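Open Day at the Londside Workshop: Household Tips from the Demonstration Tables

The Ocampo Home Skills Centre held its January open day at the Londside workshop on 02/01/2024. Visitors were invited to observe the centre's demonstration robots at work on ordinary domestic tasks, among them clearing a table, loading a tray and putting away shopping. The tasks were prepared by the centre's household advisers and run by the technical staff of Olluteo.

Welcoming visitors, the head of the household programme, Mr Tatu Biwott, noted that a machine must be given a very plain account of any job before it can attempt it. Preparing such an account, he said, had obliged his advisers to look again at habits which most people carry out without thinking. The tips on this page are drawn from those preparations and may be followed in any home.

Clearing a table

Decide where each article is to go before the first one is lifted. Much of the time spent in clearing a table is lost in picking up an article, finding no place for it, and setting it down again.

Place the tray on the table itself, within reach of both hands, and leave a clear margin on every side. A tray balanced on a chair or held on the hip will tip when a heavy article is put at one end.

Deal first with anything that can roll. Bottles should be stood up or taken away before work begins on boxes and dishes.

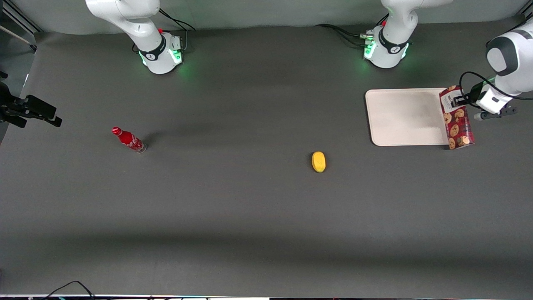
Loading a tray is best done from the far side towards the person carrying it, with tall articles put down first and low ones placed in front of them. Visitors who stayed for the tray demonstration will recall that tall packets need particular care. A packet should be held near the top and kept upright until its base is flat on the surface, as with the cookie box in the gripper at the edge of the tray. The hand should not be taken away until the packet stands without support. Bottles lying on their sides, like the red Coca-Cola bottle on the same table, should be turned so that the cap points away from the sleeve before they are picked up. Small rounded articles may be left until last and put in the gaps.

Carry a loaded tray with the heaviest article nearest the body. If the tray cannot be lifted comfortably with the elbows bent, make two journeys.

Putting away shopping

Open the cupboard doors before unpacking. Sort the shopping on the worktop by shelf, and complete one shelf before starting the next.

Turn packets so that the date can be read from the front. New stock goes behind old. The advisers recommend a review of the dry goods cupboard every 3 months, with opened packets folded down and clipped.

Biscuits and cakes should be kept in separate tins. Biscuits stored with cake take up moisture and soften. Soft biscuits may be crisped in a low oven for a few minutes and left to cool on a rack.

Tall boxes are steadier at the side of a shelf, against the cupboard wall, than in the middle. Where a shelf is deep, a shallow tray may be used as a drawer and pulled forward to reach the articles at the back.

Care of the work surface

Wipe a dark tabletop along its length in straight, overlapping strokes. Circular wiping leaves marks which show when light falls across the surface. Use a cloth well wrung out, and follow with a dry one.

Keep the cables of kettles, mixers and other appliances to the back of the surface, clear of the area where hot pans are set down. A cable should never hang over the front edge.

Leave a working space 75 cm wide free of all appliances. The kitchens built for the Florner project were planned on this measure, and the centre has adopted it for its own classes.

Printed guidance and further visits

A leaflet containing these tips was distributed at the open day, and a second printing of 2,000 copies has been ordered. Copies may be collected from the reception desk at Londside during opening hours.

Group visits to the demonstration tables may be arranged for parties of up to 15. Schools and residents' associations are asked to apply in writing, stating whether step-free access is required. Flat shoes should be worn in the workshop, and bags left in the lockers beside the entrance.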